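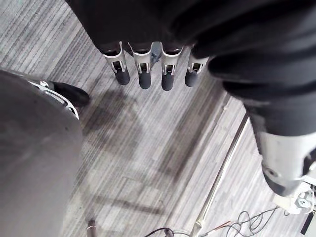 Right hand goes limp mid-shelf, anyone else?

Multameo forum > Faults and safety

tastbridge_marisa
Posted Monday, August 4, 2025

Hi all, Marisa Parisi here from the Tastbridge test store. We've had our two-armed unit stocking snack cans for a while now and I love the thing, but it scared me this morning. It was halfway through a reach when the right hand just quit. Fingers stopped answering, the arm kept going for a bit, and a full can hit the floor next to my foot. The log says error 40, "finger bus lost," and then it cleared by itself! It has done this 5 times in 200 picks. The restart fixes it every time, which almost makes me more nervous. Any ideas before I call Dalport support?

kinyua_fan
Check the wrist connector first. Ours did the same thing last October and a pin had backed out.
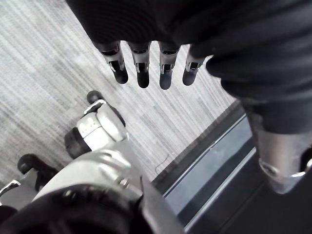

cablegoblin
My money's on the sleeve. We run the same kind of cloth cover and it creeps down with every reach until it's pulling on the finger wires. Look at how the outermost finger is partly tucked up under the fabric – I'd want every finger clear of it before I let that hand move again. Take the cover off, run it bare for a day and see if the error comes back.

Assunta Marras
Please don't run it bare with people nearby. The cover keeps hair and shirt cuffs out of the joints. Pin it back higher up the arm if you want to test that idea, and stay out of reach while you do it.

cablegoblin
Fair, I meant with the area roped off. Should have said so. Still think it's the sleeve though.

kinyua_fan
And I still say connector. A tight sleeve would give you a stall error before it dropped the whole bus.

tastbridge_marisa
OK, more info. I reseated the connector and it ran fine until lunch, then error 40 again, so now I don't know what to think. The work area is below in case the layout matters.
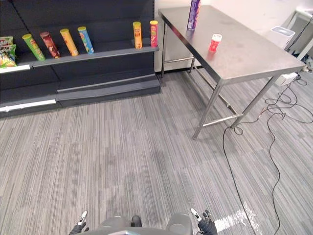
The snack shelf and the steel table, from the robot's side.

Assunta Marras
Marisa, the cables on the floor by that table bother me more than the hand does. If somebody has to jump back from a falling can, they'll land right in them. Get them tied up and move the power strip before you do any more testing. And what did the e-stop do?

tastbridge_marisa
Didn't hit it, I froze :( Cables are tonight's job. Then I'll pin the sleeve back and try 2 slow runs from behind the tape, and I'll post the logs if it trips.

kinyua_fan
Save the log before you restart. Ours got wiped every time and support wouldn't look at it without one.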